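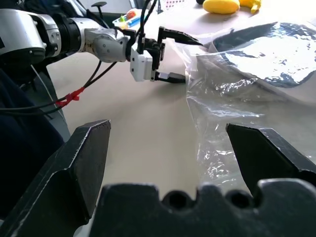 June, open day, bench 2, 14:00 slot

Bag task, both arms. Visitors from Gondico, 15 of them, plus Rajkumari's cousin, who asked the best question of the day (what does it cost when it's just sitting there).

Told everyone beforehand that clear plastic is hard. Nods all round. Then a man from the Drunen office wanted to know why we don't use a bag you can see. Wrote it down. Zachary says it goes under "future work."

Left arm: open the jaws wider before the approach, per Madhu's note from the rehearsal. Keep that setting. Red tie stays on the cables until she has rerouted them.

Lemon and banana stay at the back of the table for the 15:00 group. Pallavi promised them fruit.

Log file is run 1692. Manju wants it copied over before anyone tidies the directory, and by anyone she means me.

To do:
- shorter intro, 7 minutes is a lecture
- ask Jullby for more bags
- move the chair back from the left arm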